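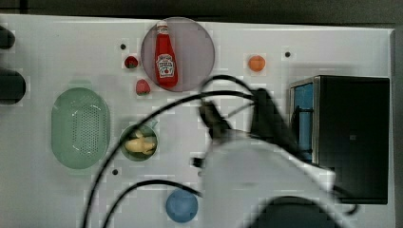
Tuesday was meant to be my writing-up day, but I spent the whole of it on the toy kitchen again, gathering examples for Sindine (our learning system, for those new here). We wanted 90 and I stopped at 39, with a cup of tea after every 15 or so I'd promised myself - and I was glad of each one! 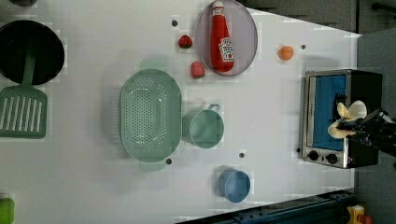

The slow bit is always the tidying between goes, because I like to shift everything a little so it doesn't learn one layout by heart. My friends at Trelport think I'm far too fussy about it, and they may well be right. Anyway, the rest will have to wait until December, when I'm back at the bench.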